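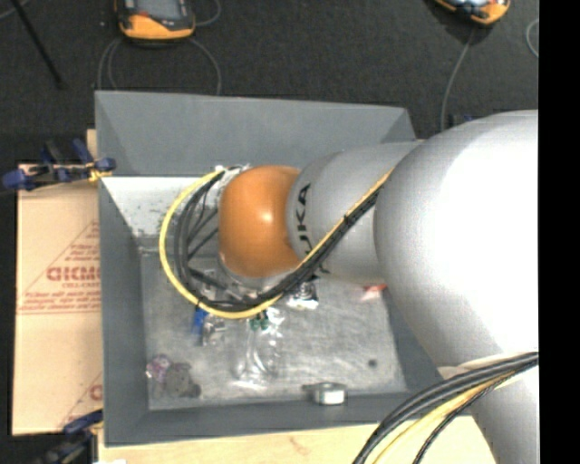 Tomoyo Hayashi has taught evening bookkeeping in Liderbridge for eight years, and most of her students own a shop or work in one. She starts every course with the same job: bring in a box of receipts.

"People are embarrassed about the box," she says. "I tell them mine was a pillowcase."

The class meets on Monday at 7 and costs $165. Hayashi spends the first month on paper ledgers and only then opens a spreadsheet. Some students complain about that. Kieran Phelan, who repairs bicycles, was one of them.

"I wanted the software on day one," he says. "Then I found a supplier I had paid twice – $980 – and I found it with a pencil."

Hayashi says double payments are common in small businesses, and so are invoices that never go out. She asks students to set aside an hour a week for both.

"Pick the hour and keep it," she says. "Mine is Friday after lunch. I don't answer the phone."

The next course starts in February. Students should bring a calculator and, of course, the box.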